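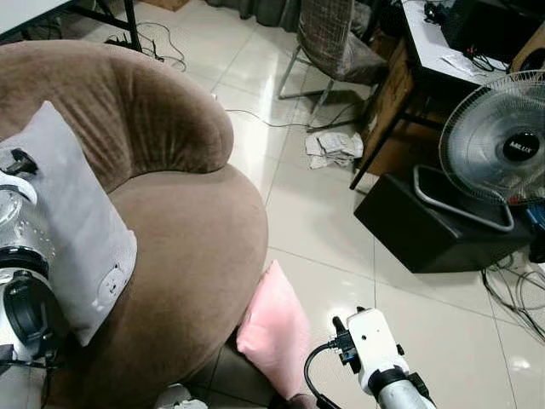 Velvet is a kind of cloth that has been made for many hundreds of years. It is known for its soft surface, which is called the pile. The pile is made of a great many short threads that stand up from the cloth, close together, like grass on a lawn. Velvet is used for curtains, clothing, theater seats and furniture, such as the brown armchair with the high back and round seat. Cloth on a chair like this one bends and creases, and the pile in a crease leans a different way from the pile beside it. Light then bounces off the two parts differently, and one looks darker than the other.

Home | Collections | Children's Pages | Visit | Contact

Print this page
E-mail this page

How is velvet made?

All woven cloth is made from two sets of threads. The warp threads run the long way and are stretched tight on a machine called a loom. The weft threads go over and under the warp, from one side to the other. Velvet needs an extra set of warp threads to make the pile.

In the oldest method, the weaver lays a thin metal rod across the loom and passes the extra threads over it, so that a row of loops is formed. The weaver then runs a small blade along the top of the rod and cuts the loops open. Each cut loop becomes two tiny tufts. This is slow work, and a skilled weaver might finish only a short length in a day.

Later, weavers learned to make 2 cloths at the same time, one above the other, with the pile threads passing back and forth between them. A knife slides through the middle and separates them – a little like slicing a sandwich roll – and each half is a piece of velvet.

What is velvet made from?

The first velvets were made of silk, and only wealthy people could buy them. Today velvet may be made from cotton, from silk, or from fibers produced in a factory, such as polyester. You cannot always tell which fiber has been used by looking. A label will usually say.

Velvet in the Birkavholm collection

The textile rooms at Birkavholm hold 1077 pieces of cloth, and 255 of them are velvet. The oldest is a narrow strip from the edge of a cloak. A note sewn to the back gives the year 1583. It is kept flat in a drawer, in the dark, as light makes old dyes fade. Joscha Pfeiffer, who looks after the textiles, opens the drawer for school groups each November.

Try it yourself

Ask an adult for a scrap of velvet. Stroke it gently in one direction with a fingertip, and then in the other. One way will feel smooth and the other will feel slightly rough. Now draw a letter on the cloth with your finger. The letter shows because you have pushed the pile over. Brush it with your hand to make it disappear.

Words to know

Loom – a machine for weaving cloth.
Pile – the short threads that stand up from the surface of velvet.
Warp – the threads that run the long way.
Weft – the threads that run from side to side.

Page last reviewed 5 Sep 2020

Print this page
E-mail this page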